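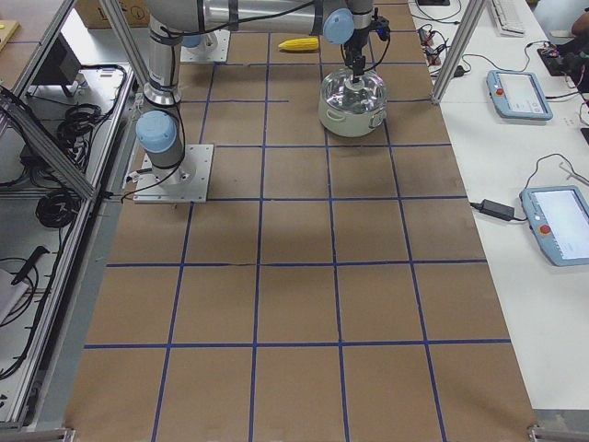

Opinion > Courts > Small claims

I've read 30 pages of the new filing rules for our small claims list, and I'm cross. Why must a tenant chasing a bond print every text message twice? Adom Lamptey, who runs the advice desk in Cornwood, spends half of February at the photocopier – and he's a lawyer! Let people hand up a phone, I say. Sure, messages can be faked, but so can paper, and a magistrate can always ask for more.

Print this article | E-mail to a friend

Contact us | © Kastetti | Back to top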